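Living With the Lollura Bench Arm: A Shop Review

September
By Yeshi Tefera

Print this page | E-mail this to a friend

I've put off writing this one because people keep asking me for a yes or no, and I don't have a clean one. We've had the Lollura arm on the small-parts bench at Clalcombe for two seasons now and I've gone from dreading it to kind of liking it to being annoyed at it most mornings before 10. So, a review!

Quick background if you don't know us. We refurbish handheld meters and field radios, the sort of thing that comes back from a rental fleet with mud in the hinges. Every unit gets stripped, and every unit spits out small stuff: cells, screws, clips, little rubber feet. Somebody has to sort all that. For years the somebody was me and whoever was newest, and if you've ever spent an afternoon putting batteries in drawers you know what your neck feels like by the end of it.

The arm came through Lougher, who handle Lollura sales in our part of the state. The price was a gulp. I'm not allowed to print it, but it was more than my car and less than the van. What I liked from the start is that you get the simulator with it, the full thing and not a trial. You build your bench on screen, put your furniture where you think it ought to go, and try the picks in there before you let the real arm near anything. Emlyn Gronow, our bench lead, ran 858 picks that way before we'd even bolted the base down (he kept a tally on the whiteboard, naturally). He moved the cabinet I don't know how many times.

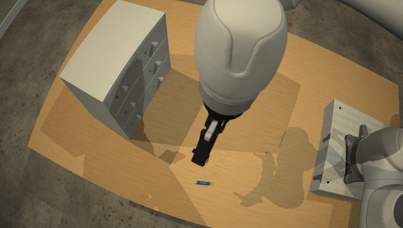 And I have to say that part won me over. Planning a bench used to mean two of us shoving furniture around on a Friday-afternoon kind of mood and arguing. Now Emlyn tries it on the screen, I lean over and say "you can't reach the bottom row from there without your elbow in the way," and we fix it before anyone lifts a thing. My one gripe is that the software doesn't save your old layouts unless you name each one yourself. I lost a good one. I'm still sore.

Okay, the real bench. Picking up is good. Round things were my worry, and once the grip setting was right it settled down. The manual's starting value was way too timid for us, so if you buy one, go straight to the advanced page and don't waste a week like I did. Screws are another story. Anything shorter than my thumbnail, I'd still sort by hand. We tried the fine fingertips, which are sold separately (grr), and they helped a bit, but only a bit.

Speed is so-so. On a decent day it gets through 157 cells in a shift and I could beat that easily for the first hour. I could not beat it in the sixth. My hands are 28 years into this work and they've noticed the difference, and so has my sleep.

Now for what you don't get from the brochure. My job changed, and I wasn't asked so much as told. I used to sort and chat. The sorting bench was where you learned who was having a baby and which radios were junk that month, and the new hires picked up half the trade just from handling the bits. You'd hold a swollen cell and know it. Now the new folks start on the arm's screen, clearing stops and checking trays, and I've noticed they're quick with the software and slow to spot a bad part. We've started putting them on hand sorting for their first 2 weeks, arm switched off, and I wish we'd done it sooner.

Nobody lost a job over it here, and I know that's the first thing people want to hear. I moved to testing, with a small raise, and I like testing. But when one of the older guys retired in the spring, his spot wasn't filled, and I think we all did the math on that. If your boss is shopping for one of these, ask about that kind of thing early, and get it in writing.

We looked at the Biver unit too. It's quieter and the stand is nicer, but the simulator costs extra and the rep couldn't tell me who'd come out if it broke. Lougher picked up the phone both times I called. One of those was my own fault, I'd left it in teach mode over lunch.

Would I buy it again? For cells and clips, yes, with the fingertips thrown in if you can haggle. For a shop that's mostly screws, hold off a year. Emlyn says he'd give it four stars and I'm at three and a half, mainly over those lost layouts and the alarm tone, which sounds exactly like my mother-in-law's microwave and can't be changed.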